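Category: Household list > Cleaning & laundry
Posted by Buppha Inthanon in December | 4 replies | 2 shares

Kyu-ri Ryu wrote:
> Does anybody wash their fuzzy cleaning cloths separately?
> Mine have stopped picking up dust and just push it along
> the shelf. I hate to throw out a whole stack of 10.

Hello Kyu-ri, and hello to everyone I haven't written to since the move!

Please don't throw them out yet. Mine went the same way last winter, and I was all set to buy new ones when Kamol asked what I was washing them with. Well, everything, as it happens: bath towels, socks, and a good glug of fabric softener because I like the smell (I still do, I just keep it for the sheets now). The softener leaves a coating and the towels leave lint, and between the two of them a cloth hasn't got much of a chance. 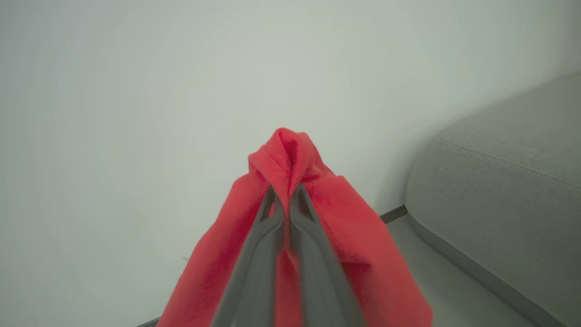

My wash for the cloths is very plain these days. They go in by themselves on warm, with half the usual detergent and some 200 ml of white vinegar in the rinse, and then they hang over the bathtub overnight. Before folding I take each one by the middle and lift it, so it bunches into a little peak like the red one in the picture with the rest hanging down in folds, and give it a good hard shake over the tub. You would be amazed at the crumbs! Then I fold it in quarters and put it at the bottom of the pile, so the same two don't do all the work.

Red is my bathroom color, by the way, and the kitchen gets blue. Ilaria uses whatever is on top and seems perfectly healthy, so suit yourself.

Do write back and tell us how the shelf comes out.

Warmly,
Buppha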